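Reuse of Desktop Computers in Bedton Households

Student project report, Halvorsen College
Märta Solberg, Krum Mujić and Saturnino Mateos
Supervisor: Tsutomu Katayama

1. Background

Many households keep a computer they no longer use. The purpose of this project was to find out why such machines are stored, and what would persuade their owners to pass them on. The work was limited to desktop computers. Laptops and tablets were left out, as their batteries fall under separate collection rules in the town.

2. Method

A paper questionnaire was delivered to addresses in three districts of Bedton during August. The group received 119 completed forms. Longer interviews were then held with 30 of the respondents, each at a place of their choosing. Names were removed before the answers were sorted.

3. Findings

The reason most often given for keeping an old computer was concern over personal files. Several respondents did not know whether deleting a folder was enough, and a few believed that a machine which no longer started could hold nothing of value to anyone else. The second reason was distance — the Zolmont recycling yard lies outside the bus network and closes at 16:00.

Respondents who had opened a computer themselves were more willing to give one away. They tended to describe it as a set of parts, each of which could be replaced or passed on separately. Those who had never removed a side cover spoke of the machine as a single object that was either working or finished.

A desktop computer on its side with the cover removed, showing the motherboard and the power supply unit along the bottom of the case.

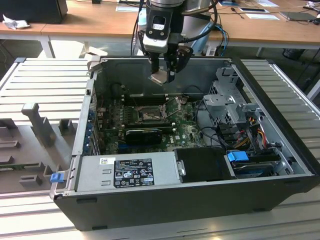

4. Recommendations

The group proposes that the town library accept desktop computers at its main desk, with a printed sheet on how files are erased. Later closing at the recycling yard should also be tried during the summer months.

5. Limitations

Tenants in shared housing were under-represented — many forms left in common hallways were not returned. The results should not be applied to other towns without further study.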